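Buy the Service Plan, Skip the Fixture Kit

Ikex sells its two-arm tabletop package in two tiers. The base tier is the arms, the wrist cameras and a license for the Trotton control software. The upper tier adds a fixture kit, priced at 3,000 dollars, and I think most small shops should decline it.

The kit consists of molded nests that hold each part in a known position. With nests, placement repeats well and the demo looks excellent. The trouble is that a buyer handling glassware has parts that change weekly, and a nest cut for one stem is useless for the next. Saltby offers a similar kit and has the same problem. Tuning for items left where they happen to be takes longer, but the result survives a change of stock.

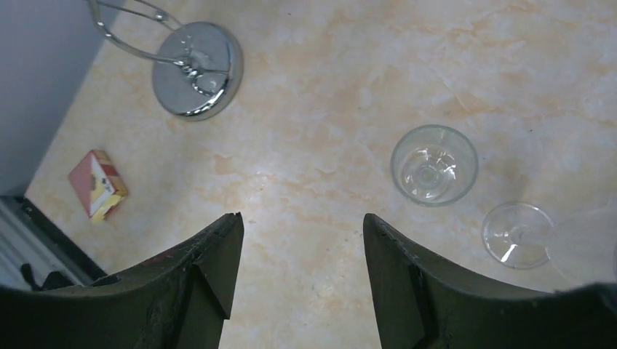 Glassware and the chrome stand, on a bare tabletop with no nests.

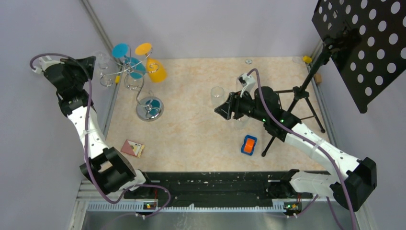
My test is plain. Run 200 picks without fixtures, log every stop, and sort the stops by cause. Clear glass will account for a large share – depth sensing handles it poorly on every system I have tried – and no nest corrects a bad depth reading.

The service plan is a better use of the money. Barrios, the regional reseller, includes 2 site visits and answers tickets within 30 hours. Grip force and approach angle are the settings that need attention, and a technician can adjust both in an afternoon. Ikex should sell that tier first and list the nests as spare parts.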